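首页 > 生活区 > 收纳与旧物 > 桌面与家具养护

主题：木桌面到底要不要铺垫子？顺便聊聊桌上放的那些小东西

楼主 榆木疙瘩

各位好，潜水很久了，第一次正经开帖，话有点多，大家泡杯茶慢慢看。

我们几个朋友合用一间工作室，名字叫Ondo，地方不大不小，平时各忙各的，东西也就越堆越杂。去年十二月添了一张木面的桌子，黑色金属腿，桌面是那种偏橙的暖棕色，木纹很好看，我第一眼就喜欢得不得了，摸了又摸（别笑我）。问题就出在这个“喜欢”上：我舍不得铺垫子，可是大家什么都往上放，杯子、碗、罐头、小瓶子，放下去的时候还都不轻。

我自己的习惯是桌面上只留正在用的东西，用完归位。同屋的朋友觉得我太紧张，说桌子买来就是给人用的，有点印子才像过日子。我们为这事拌过好几回嘴，谁也没说服谁，最后约定先不铺，试一阵子再看。
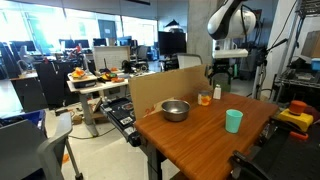 试下来我的感受是，最让我操心的反而是不锈钢碗。塑料杯子轻，挪来挪去没什么，不锈钢碗就不一样了，底下要是沾了一粒沙子，转一圈就是一道弧线。我现在养成了端起来再放下的习惯，绝对不推。小罐子和小瓶子我都让它们靠后站，这样前面能腾出一块地方干活，胳膊肘也不会扫到。

桌子靠里那一边还立着一大块棕色纸板，我是很赞成留着的。东西滚到边上有个挡头，不至于掉到地上满屋子找。就是样子朴素了些，有朋友嫌它难看，想换成正经的挡板，我到现在还没松口。

另外那张白面桌子就随意多了，橙色的玩具食物放在黑托盘里，旁边还有一堆黄的绿的橙的小玩意儿，怎么放我都不心疼。所以我想请教大家：木桌面你们铺不铺垫子？铺的话用什么？后面那块纸板，是留还是换？先谢过各位了！

——发表于 24/04/2023

1楼 慢火炖萝卜

楼主这桌子颜色真好，暖暖的，看着就想坐下来吃碗面。我投不铺一票。我家餐桌用了11年，从来没铺过，孩子在上面写作业、捏面团、剪纸，什么都干过，现在桌面上深深浅浅的，我反倒觉得亲切。每年冬天擦一遍木蜡油，擦之前用干布顺着木纹多抹几遍，别心急，薄薄一层就够。

2楼 一把旧刷子

跟楼上意见不一样，我是坚定的铺垫派。木蜡油我也擦，可是挡不住硬东西磕。我去年图省事没铺，一个铁罐子没拿稳，砸出个小坑，到现在每次擦桌子手指都会摸到它，心里那个别扭啊。楼主要是舍不得把木纹遮住，可以只在常放碗和罐子的地方垫一小块毛毡，别的地方照样露着，看着也不闷。

3楼 榆木疙瘩（楼主）

回二楼：小块毛毡这个主意好！我以前老想着要铺就铺整张，越想越舍不得，没想过只垫一个角落。请问毛毡会不会掉毛？我这人有点怕碎屑。

4楼 一把旧刷子

便宜的会掉，买密实一点的，拿手搓两下，不起毛球就可以。我那几块是在Ametepe杂货铺买的，花了52块钱，一包里有四片，剪成自己要的大小就行。剪的时候四个角修圆一点，不容易翘。

5楼 阳台上的薄荷

我来说说纸板。我劝楼主换掉！纸板吸潮，南方的回南天一来就发软，站都站不直，还容易招小虫子。我原先也拿快递箱拆开来挡过，用到后来一股霉味，挨着它的木头边上也颜色发暗，后悔死了。

6楼 慢火炖萝卜

楼上说的是南方，北方干燥，纸板立个几年都没事的，我家柜子后面就塞着一块。而且纸板软，东西撞上去不会磕坏，换成硬挡板，碗碰一下当的一声，也吓人。要我说先留着，软了再换，一块纸板又不值什么钱。

7楼 阳台上的薄荷

好吧，干燥的地方我没发言权，哈哈。不过楼主还是隔段时间把纸板挪开看看后面，顺手擦擦灰，这个不管南方北方都该做。

8楼 半勺糖

插一句，我倒觉得垫不垫是小事，要紧的是东西有没有固定的位置。我家以前桌子上永远有七八样东西，每样都说“待会儿就收”，一待会儿就是一星期。后来我弄了个浅托盘，规定桌上的小瓶小罐只能待在托盘里，放不下了就得请走一样。擦桌子的时候整个端起来，省心得很。楼主白桌子上已经有个黑托盘了，木桌子不妨也照样来一个。

9楼 一把旧刷子

托盘我赞成，但底下一定要带软脚，不然托盘自己就是最大的磨刀石，别问我怎么知道的。

10楼 榆木疙瘩（楼主）

谢谢大家，没想到有这么多人愿意陪我啰嗦这点小事，心里热乎乎的。我跟朋友商量过了：先在靠后的位置垫毛毡，小瓶小罐都归到那儿，纸板暂时留下，等梅雨季过了再看它的样子。托盘我再挑挑，想找个颜色浅一点的，别把木头的颜色压住了。买到了再来跟大家汇报！

读者留言

柚子皮：看完默默去把我家桌上的杯子都端起来擦了一遍，杯底还真有沙子。

老屋檐：木蜡油那段说得对，千万别一次倒太多，我第一回倒多了，粘了好几天，猫走过去都要绊一下。

小满不满：求问白色桌面上的印子怎么去？我用橡皮擦过，有的能掉有的不能。

相关主题

· 木蜡油新手求助：擦完发粘怎么补救
· Privovent除湿盒放在柜子里，多久换一次合适
· 合用工作室的4条收纳约定，欢迎补充
· 不锈钢碗盘叠放要不要夹纸
· Brondell小区旧物交换：铁丝货架、办公椅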